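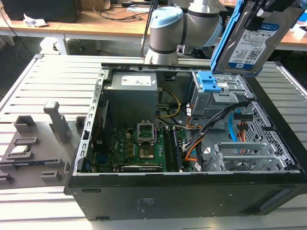
A WD Blue hard drive in its blue caddy, with the computer case open on its side.

Caring for a home computer

Residents are advised to clean the inside of a desktop computer every May. Shut the machine down, switch it off at the wall and unplug all leads before removing the side panel.

Dust should be loosened with a soft, dry brush. Household vacuum cleaners are not recommended — they may build up static. Do not open the power supply unit under any circumstances.

Back up all files before a drive is taken out. Keep screws in a lidded jar, and label each cable with masking tape.

Old equipment may be left at the Jalby recycling point, which accepts 2 items per household per visit.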